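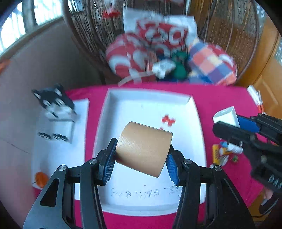

布テープと白色トレイ

ホーム > サポート > 対応履歴 > 車両管理
印刷する | メールで送る
最終更新日:2019-02-03

件名:整備履歴の取込後に走行距離が更新されない件
対象:Condesska 車両台帳(デスクトップ版)
報告者:Tedcombe 営業所 Thodoris Vrettos
担当:Jiahui Kang
状態:経過観察

【事象】
整備工場の Kouris より受領したCSVを取り込んだところ、2,149件のうち5件について、走行距離が前回の値のまま表示される。エラーメッセージは出力されない。

【調査】
当該5件は、いずれも車台番号の末尾に全角空白が含まれていた。台帳側では別車両として仮登録され、既存の車両に整備履歴が紐付いていないことを確認した。端末2台で同じ結果を得た。

【対応】
1. 仮登録された車両を「保留」へ移動する。
2. CSVの車台番号欄から全角空白を除去し、該当行のみ再度取り込む。
再取込後、5件すべての走行距離が更新されたことを Vrettos 様にご確認いただいた。

【備考】
空白を自動で除去する処理は、4月の定期更新に含める予定である。それまでの間は、取込前に車台番号欄の確認をお願いしたい。保留車両の削除は管理者権限を要するため、Stavros Stergiou 宛てに申請のこと。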